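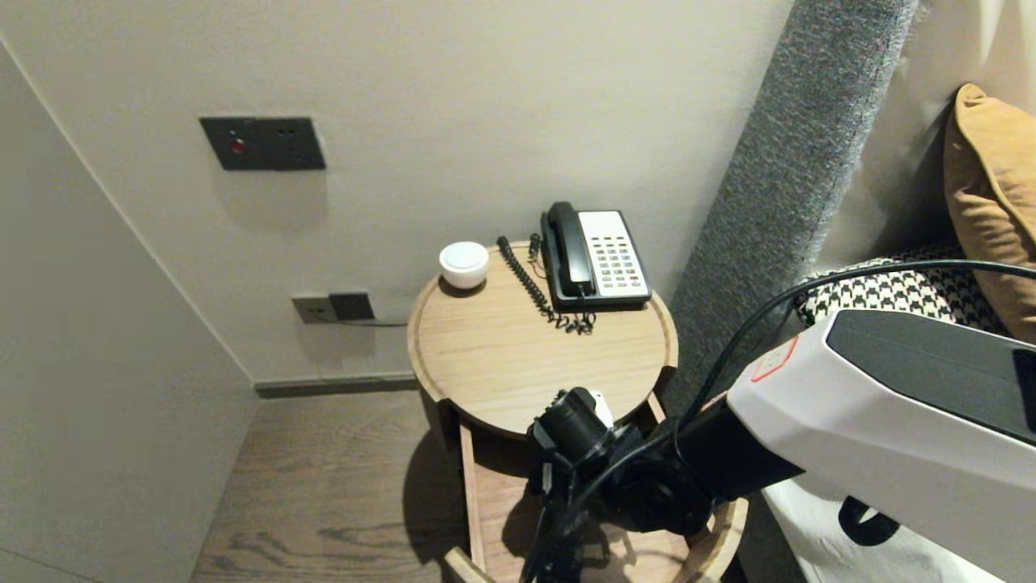

阅读时间:5 分钟

Plevar 客房床头陈设数据说明

最后更新:四月

一、概述

Plevar 客房床头陈设数据(以下简称“本数据”)收录住宿客房中床头区域的家具、台面物品及墙面电气设施的图像与文字记录,供室内陈设研究、客房布置核查及相关教学使用。本数据由 Telthorpe 住宿环境研究室编制并维护,文字记录以简体中文书写,部分字段附有英文对照。

二、收录范围

现行版本共收图像 2000 幅,取自 113 间客房。每间客房至少收录床头一侧,双侧均设床头桌的房型分别建档。卫生间、衣柜内部及走廊不在收录范围之内。

页首图像属于“圆形床头桌”类。该类记录的主体为浅色木质圆桌,桌面边缘带有凸起的围边,下方另有一层同色搁板。桌面物品为一部有线座机和一个带盖的白色小圆罐。罐内物品未予登记,“用途”字段填写“未定”。

三、目录结构

images/:图像文件,按客房编号分设子目录
records/:文字记录,每幅图像对应一份
terms/:术语表,共 59 条
notes/:各批次编制说明

四、字段说明

家具:登记床头桌的形状、材质大类、层数及与床的相对位置。材质仅填写“木质”“金属”“织物”等大类,无法由图像判定的树种或板材类型不作推断。

台面物品:按由后至前的次序登记。电话类物品须另行注明听筒是否在位、机身颜色及线缆状态。线缆状态分为“收拢”“散置”“盘绕”三项,页首图像中的黑色卷线堆绕于话机前方,登记为“盘绕”。

墙面设施:登记插座、面板及指示灯。面板与插座分别填写,不得合并。指示灯仅记录颜色,其所表示的设备状态不作判断。由插座引出并经桌后走向的线缆,列入“墙面设施”,不列入“台面物品”。

床品与床头板:登记颜色、纹样及表面质感。床头板为灰色斑点织物软包、枕套为芥末黄色或黑白千鸟格者,分别采用术语表中的固定写法。

地面与踢脚线:登记颜色与纹理。深色木纹地面统一写作“深木纹”。

五、术语约定

“床头桌”与“床头柜”在本数据中不得混用。带有抽屉或柜门者称“床头柜”,敞开式者称“床头桌”,细部未能完整见到的,暂归“床头桌”并加注“待核”。“围边”专指高出台面的边沿,不包括桌面本身的倒角。

六、质量核查

文字记录由两名编制人员分别填写,意见不一致的条目提交复核。每批次另行抽取 100 份记录,与图像逐项对照。第二批次曾出现座机与底座颜色填写颠倒的情况,现已更正,详见 notes/ 目录下的说明。

七、已知局限

收录客房多为 Poon 系列房型,墙面与床品色调较为接近,不宜用于推断一般住宿场所的陈设比例。部分图像中床头桌下层仅见局部,搁板上有无物品无法确认,相关字段留空。留空不表示该处没有物品。

八、使用与引用

本数据可用于非商业研究与教学。引用时请注明“Plevar 客房床头陈设数据,Telthorpe 住宿环境研究室”及所用版本。经改动后再行发布的,应在说明文件中列明改动的字段。记录文件可由 Flavow 表格工具直接读取,亦可使用一般文本编辑软件打开。

九、勘误

发现记录与图像不符时,请提交客房编号、图像编号及相关字段名称。勘误内容经核实后并入下一版本,已发布版本不作覆盖。

本网站使用 Cookie 以改善浏览体验。继续浏览即表示您同意我们的 Cookie 政策。 接受 | 管理设置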